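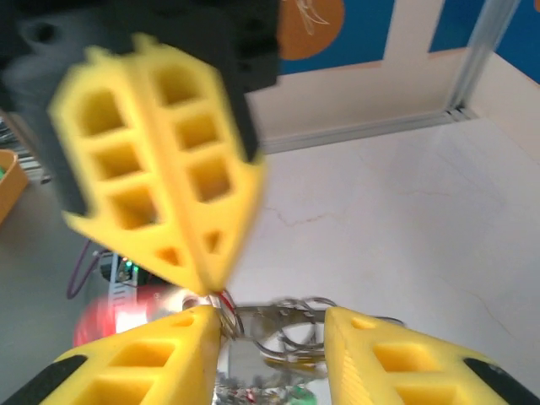
Lenka Urban objected that the first draft of this call asked for people "with an interest in politics," which would bring in the same readers who answer every survey about government and leave out the ones the rules are written for. The objection is accepted. No interest in politics is required, and applicants who do not vote are as welcome as those who do.

Call for participants: Reading the rules on the transfer of local office

The Stellard group is looking for adult readers to take part in a study of how residents understand the rules that apply between a local election and the day the new administration takes over. In most places an outgoing mayor or council stays in office during this interval with reduced powers. The reductions are set out in a charter, a state statute, a council rule, or a mix of these, and the texts often do not agree on what may be signed, spent, or appointed. Lawyers have written a good deal on the subject. Much less is known about what an ordinary reader takes the same texts to mean, and whether two readers given one clause will reach the same answer.

The study does not ask which party or candidate you support. It does not test general knowledge. The material consists of short passages of rule text, each followed by a case to which the passage may or may not apply.

What the work involves

Participation runs for four weeks in November and consists of five online sessions. Each session opens when the previous one has been completed and stays open until the end of the study period. You may work at any time of day. A session can be paused and resumed on the same device, but an answer cannot be changed once the next passage has been shown.

In the first session you read a sample charter article and mark the words that, in your view, set a limit on what an official may do. In the second and third you are given cases and asked whether the outgoing official, the incoming official, both, or neither holds the power to act. The fourth session repeats part of the earlier material with the wording revised. The fifth asks you to explain selected answers in your own words, in a sentence or two each. Spelling and style are not assessed.

Participants are assigned at random to one of two groups. One group reads the rule text as enacted. The other reads a plain-language version prepared for the study. You will not be told which group you are in until the study has closed. Please do not look up the source text during a session — the measurement depends on the wording you were given. 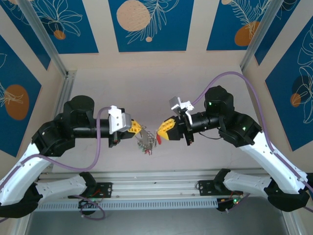

The cases use three terms that must be kept apart: election, qualification, and possession. Election is the certified result. Qualification is the taking of the oath and the filing of any bond the charter requires. Possession is the point at which the powers of the office can be used. Readers tend to merge the last two, and the training page deals with the problem at some length. With the two robot arms, the grippers have nearly met and the bunch of keys still hangs from the left one; for coding purposes, possession is on the left, however close the right arm has come. Apply the same test in the cases. A council member who has been certified and sworn, but whose term starts at the first regular meeting, does not yet hold the office. If the passage gives no starting point at all, mark the item "not determined" and go on to the next.

"Not determined" is a full answer and is scored as one. In the pilot, conducted with residents of Pornano, some readers avoided it on the assumption that every passage must have a solution. Several passages have none. The Pornano charter, for instance, bars "new undertakings" by an outgoing council and defines neither word. Whether renewing an existing road maintenance contract counts as a new undertaking cannot be settled from the article alone, and the study team does not hold a preferred answer.

Who can apply

You may apply if you are at least 18 years old, read English comfortably, and have lived at your present address long enough to be registered to vote there or to be registered if you were otherwise eligible. Citizenship is not a condition. Residents of unincorporated areas may apply; the cases will refer to county offices where that makes a difference.

You may not apply if you now hold elected local office, are a candidate for one, or work in a city or county attorney's office. Former officials and former municipal employees may apply, and should say so on the form, as their answers are analyzed separately. Law students may apply if they have not taken a course in local government law. Participants in the pilot are excluded from the main study.

Applicants who use a screen reader should note this on the form. The marking exercise in the first session has a version that works from the keyboard alone, and it must be assigned before the session is opened.

Payment

Participants who complete all sessions receive $355. Payment is made by bank transfer or prepaid card after the study closes. A participant who withdraws is paid in proportion to the sessions completed. Partly completed sessions are not paid, with the exception of those interrupted by a technical fault on our side.

Payment does not depend on the content of your answers. It does depend on their being your own. Two checks are built into each session to confirm that the passage has been read, and a participant who fails both in the same session will be contacted before any decision is made.

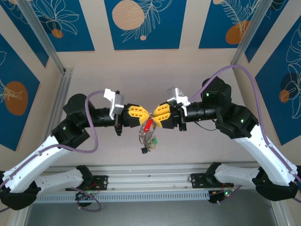 Answers produced with automated writing tools will be removed, along with the rest of the session in which they occur. The written explanations in the fifth session are short for this reason, and a plain or incomplete sentence in your own wording is more useful to the analysis than a finished paragraph.

Data and confidentiality

Responses are collected through Skondgate, which holds them under a participant number. Names and payment details are kept in a separate file, to which the analysts have no access. The linking key is destroyed once payments have been made. After that point it is no longer possible to withdraw individual responses, and a request to do so should be sent before the closing notice.

The coded responses will be released for reuse by other researchers. The written explanations will not be released in full. Short extracts may be quoted in reports if they contain nothing that would identify the writer, and the form lets you refuse quotation without affecting your place or your payment.

The study records your county and state, the type of local government you live under, your age band, and your level of schooling. Party registration is not requested. If you mention it in a written answer, it will be deleted before analysis.

How the results will be used

Agreement between readers will be measured for each passage using the Kováčik procedure, which separates disagreement about what the rule says from disagreement about whether the facts of the case fall under it. A passage on which readers divide over the facts is not necessarily badly drafted. A passage on which they divide over the rule usually has a fault that can be found — a missing starting date, a pronoun that could refer to either official, an exception placed so far from the power it limits that it is read as applying to something else.

The results will be published as a technical report with a table of passages and the agreement found for each. The report will not recommend a length for the transition period or take a position on how much an outgoing administration should be allowed to do. Clerks and charter review bodies may use the findings as they see fit. A summary will be sent to participants who ask for one.

How to apply

Complete the application form on the study site. It asks for your contact details, your eligibility information, and a response to one sample passage. The sample is not graded; it shows whether the pages display correctly on your device. Do not send a résumé or a cover letter.

Places are assigned by county type, so that residents of small towns and unincorporated areas are not crowded out by applicants from large cities. An early application gives no advantage within the application period. Applicants who are not placed at first will be kept on a reserve list and may be called up until the first session closes. If you would rather not be on the reserve list, clear the box at the end of the form.

Only one member of a household can take part. If more than one applies, the form received first will be entered and the others set aside. Questions about eligibility should be addressed to Lenka Urban through the contact page, with the word "transfer" in the subject line. Questions about how to answer a particular passage cannot be handled, before or during the study.

Contact | Privacy | Accessibility | © Stellard. All rights reserved. | Back to top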